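Questions About Network Couplers
Cumadow Parts Help Pages

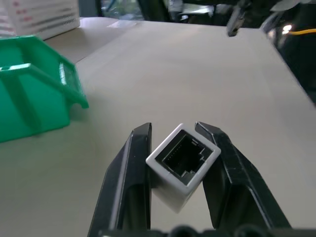 A coupler joins two network cables when one cable alone is too short. It is a small block with a socket in each end, and you push one plug into each socket. Many customers write to us because they are not sure which way the plug must go. Look into the open end of the coupler. You will find a row of tiny gold-tinted contact pins along one inner edge, and a stepped notch for the latch tab of the plug. The latch tab of your plug goes to the side of the notch. We sell couplers with light gray housing and in black, and inside they are the same.

Is a coupler the same thing as a splitter?

No, and please check this before you order. A coupler makes one long line from two short ones. A splitter looks similar from the front but has more sockets, and it does a different work. We receive many returns for this reason. If you want to connect several computers to one cable, you need a small switch, and you will find these under Network Boxes.

Do I lose speed when I use a coupler?

With good cables and a coupler of the same category, most people will not notice any difference at home or in a small office. The connection takes the quality of its weakest part. If your cables are Cat 6 and the coupler is Cat 5e, please count on Cat 5e.

How many couplers can I put in one line?

We recommend not more than 2. Every joint is one more place where a plug can become loose. If you need more, it is better to buy one long cable. We cut cable to length up to 40 meters.

The plug goes in but I do not hear a click. What should I do?

Pull it out carefully and look at the latch tab. Very often the tab is bent flat or broken, especially on older cables which were pulled through a wall. A cable with a broken tab can still work, but it will slip out sooner or later. You can put a new plug on the cable, or order a short repair cable from us. Please do not use glue. We have seen it, and the coupler had to be thrown away.

Can I use a coupler outdoors?

The normal couplers are for dry indoor places only. For garden offices and barns we have the Alent sealed coupler, article 503. It has a screw cap on each side and a rubber ring. You must put the ring on the cable before you put the plug, so please read the paper in the bag first.

How do I clean the contacts?

Disconnect both cables. Blow out the dust with clean air from a can, holding the can upright. Do not put a needle or a screwdriver inside, the pins are thin and they bend easily. A coupler with one bent pin may work for some devices and fail for others, and this kind of fault is very tiring to find.

What is the best way to store small parts like these?

Open-front bins are practical, because you can see what is inside and take one piece without lifting a lid. They can be stacked. Keep one type of part in each bin and write the article number on the front. In our Zillwood warehouse we use one color for couplers and plugs and another color for screws and clips, and since this change we have fewer wrong parcels. The bins can also be ordered, in the section Storage.

Do you sell in large quantities?

Yes. Couplers are packed in small bags for single customers and in cartons for installers. One full carton holds 1,920 pieces. Half cartons are possible, but we need a few days more to prepare them. Schools and offices can pay by invoice.

Can I send back parts which I did not use?

You can, if the bag is closed or the parts are clean and without scratches. Put your order number inside the parcel, not only on the outside, because labels get wet and we cannot read them. Returns go to the Qureshi building, at the side entrance. The front entrance is for collection of orders only.

My question is not on this page.

Please write to us with the form under Contact. It helps very much if you add the article number and tell us what is connected on each end of the cable. We answer in English.

Page last updated: August 2019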